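Gedero: corpus de programas de televisão e rádio anotados por tema e formato

Versão 3, atualizada em julho

O que é

O Gedero reúne transcrições de programas de televisão e rádio de canais locais e regionais: conversas da manhã, debates, concursos, magazines de fim de tarde, noticiários curtos e episódios de ficção. São 3110 transcrições, vindas de 86 programas diferentes, todas em português, com anotação feita à mão. Começámos isto porque queríamos responder a uma pergunta que parecia simples (de que é que se fala, afinal, num programa da manhã?) e percebemos depressa que quase não havia material aberto para trabalhar. Agora há, e estamos mesmo contentes com o resultado!

O corpus serve a quem estuda comunicação, a quem faz análise de discurso, a professores que queiram pôr uma turma a olhar para a televisão com atenção e a quem treina classificadores de texto em português europeu falado, que é uma variedade sempre mal servida.

Conteúdo do pacote

transcricoes/ : um ficheiro de texto por emissão, UTF-8, uma intervenção por linha
anotacoes.csv : tema, formato, tipo de orador e tom de cada segmento
programas.csv : lista de programas, com horário de emissão e género
guia_de_anotacao.txt : as regras que os anotadores seguiram, com casos difíceis comentados
divisoes/ : treino, validação e teste, separados por programa

A separação por programa é importante. Na versão 2 dividíamos por emissão e os modelos aprendiam a reconhecer o apresentador pelas muletas de linguagem. Quem usou essa versão deve refazer as avaliações com as divisões novas.

Como foi anotado

Cada emissão foi cortada em segmentos (uma entrevista, uma rubrica, um bloco de telefonemas) e cada segmento recebeu um tema principal entre 20 possíveis: saúde, dinheiro, escola, religião, trabalho, família, culinária, desporto, música, política local e por aí fora. A lista completa está no guia. Um segmento pode ter um tema secundário, e muitos têm: uma receita de arroz de pato transforma-se com facilidade numa conversa sobre a avó, e daí salta para o preço da carne.

A coordenação da anotação foi da Lena Laskowska, com a Hanna Sadowski na revisão. O Amirhossein Bagheri escreveu os scripts de segmentação e o Bartosz Szewczyk tratou da conversão dos formatos antigos. Um conjunto de 270 segmentos foi anotado por duas pessoas em separado, sem verem as respostas uma da outra, e as duas versões vão no pacote. Recomendamos muito que se olhe para os desacordos! A fronteira entre "conselho" e "opinião", por exemplo, é fascinante nos programas de telefonemas da tarde, em que o convidado começa a responder a uma ouvinte e acaba a falar do país inteiro.

Campos de anotacoes.csv

id_segmento : identificador único
id_programa : liga a programas.csv
inicio, fim : em segundos, a contar do início da emissão
tema_1, tema_2 : o segundo pode estar vazio
formato : entrevista, debate, rubrica, telefonema, ficção, notícia, outro
orador : apresentador, convidado, público, narrador
tom : sério, leve, misto
notas : texto livre, muito irregular, às vezes delicioso

Limitações conhecidas

Os programas da manhã estão em excesso e a ficção é pouca. Os noticiários da noite quase não aparecem, por questões de direitos. As sobreposições de fala foram simplificadas: quando três pessoas falam ao mesmo tempo, fica a que se ouve melhor e marca-se [sobreposto]. Os nomes de pessoas do público foram trocados por iniciais. A categoria "religião" junta missas transmitidas, entrevistas e desejos de boas festas, e merecia ser partida em duas. Está na lista para a próxima versão.

As transcrições trazem a publicidade dita em voz alta pelos apresentadores, assinalada com [promo]. Quem não a quiser pode filtrá-la com limpar_promo.py, na pasta scripts.

Utilização rápida

Descompactar, abrir programas.csv e escolher um género. Para uma primeira experiência sugerimos os debates: são compridos, os oradores estão bem identificados e o tom muda várias vezes dentro da mesma hora. Para aulas, os magazines funcionam lindamente, em particular os segmentos de casa e moda, com assuntos que os alunos conhecem bem (arrumação, roupa de verão, calçado).
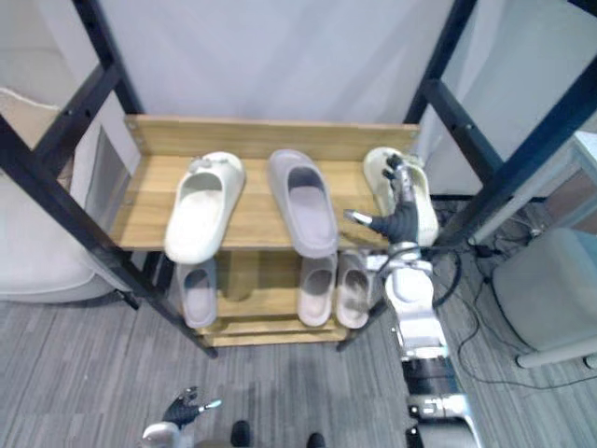
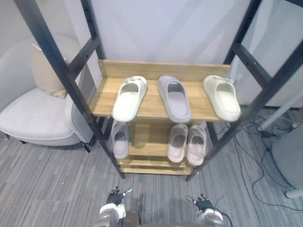

Chinelos na prateleira de madeira.

Licença e citação

As anotações, o guia e os scripts podem ser usados e modificados livremente, com indicação da origem. As transcrições são para investigação e ensino. Para citar, basta "Gedero, versão 3" e os nomes da equipa pela ordem em que aparecem nesta página.

Se o corpus for usado num trabalho, num artigo ou numa aula, contem-nos! A pasta contributos/ aceita correções de transcrição, e o Helge Sandberg lê todas. O formato é simples: identificador do segmento, linha errada, linha corrigida.

Alterações desde a versão 2

Divisões refeitas por programa
Campo "tom" acrescentado
Corrigida a codificação dos acentos em programas.csv
Retirados os segmentos repetidos das emissões de verão
Guia de anotação com uma secção nova sobre ironia (a mais discutida de todas)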